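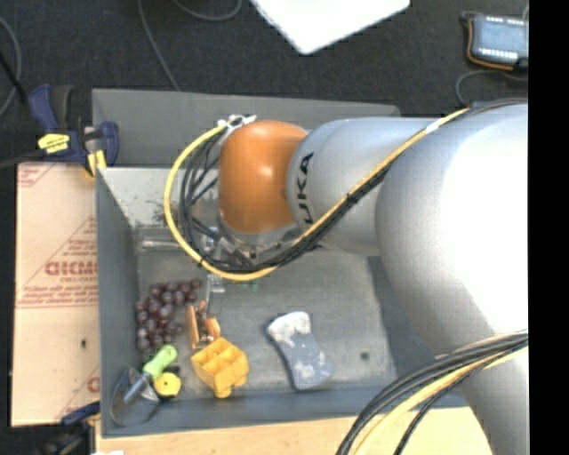

How I finally sorted out the odds-and-ends drawer (and kept it sorted)

We've all got one. Ours is the second drawer down beside the stove, and by June it had got so full that I had to slide a ruler in through the gap and squash everything flat before it would open. I'd had a go at tidying it plenty of times, usually by buying a plastic divider tray and shoving the same junk into smaller piles. This time I did it properly, and it took one rainy afternoon and a pot of tea.

What you'll need

A big shallow tub or an old sheet, a few jars or takeaway containers, some masking tape, a marker, a tape measure, and a rubbish bag. Don't buy any organisers yet! I mean it. I've got a lovely bamboo Flondeo tray in the garage that's a finger's width too long for every drawer in the house.

Step 1. Tip the lot out

Pull the drawer right off its runners if you can and upend it. Mine had two little plastic clips underneath, one each side, that you press in opposite directions (up on the left, down on the right) while pulling towards you. Mind your toes. Give the empty drawer a vacuum and a wipe with warm soapy water, then leave it somewhere airy while you get on with the sorting.

Step 2. Sort by what it does

My first instinct is always to sort by size, and it's hopeless, because you end up with birthday candles living next to drill bits. Go by job. My piles were fixing things (screws, picture hooks, glue), sticking things, writing things, things that need charging, kitchen bits that had wandered in, and mysteries. If a pile ends up with only one thing in it, fold it into its nearest neighbour and move on.

Go fast. I set the oven timer for 6 minutes a round and had a sip of tea between rounds, otherwise I start reading old instruction leaflets. There was one for a Haradex kettle we gave away before we moved to this house.

Step 3. Test the pens and batteries

Scribble with every pen on the back of an envelope. One chance each, and if it skips, out it goes. For batteries I use a cheap tester from the hardware shop. Flat ones shouldn't go in your household bin — plenty of supermarkets and libraries have a collection tub near the door. Put a bit of tape over the ends of the button ones and the square 9-volts before you drop them off, and keep button batteries well up high if there are little kids about.

Step 4. Deal with the mysteries

Every drawer has them. Odd keys, a bracket, a rubber foot off something. My friend Elli Kokkonen put me on to the jar method and I've been evangelical about it ever since. Everything you can't identify goes into one jar with the month written on a strip of masking tape. If you haven't gone looking for any of it by the same month next year, you can let it go. I did fish one thing out of mine, a tiny hex key for the pantry hinges, so it's worth the wait.

Step 5. Now you can measure

Measure the inside of the drawer, and do the height as well, because that's the one that catches people. Mine is 760 mm wide, so a standard cutlery tray was never going to fill it. I cut down cereal boxes and lined them up until the layout felt right, then lived with the cardboard for a fortnight. I ended up swapping the tape and the pens over, as I reach for the tape far more often than I'd have guessed.

Once you're happy, take your cardboard sizes shopping. I got by with two 250 ml food containers for the screws and hooks, and left the rest as cereal boxes covered in some wrapping paper I had left over. They're holding up beautifully, even the one with the scissors in it.

Step 6. Label the bottoms

Write on the base of each section, underneath where the stuff sits. When somebody takes out the sticky tape and it's the last thing in there, the word TAPE is looking up at them. It's worked on my teenager, mostly.

Keeping it that way

I go through it whenever I change the tea towels over for the season. It takes a couple of minutes, and anything that's crept in goes back where it lives or into the jar. The hall cupboard is next, once I've worked up the courage to move the vacuum.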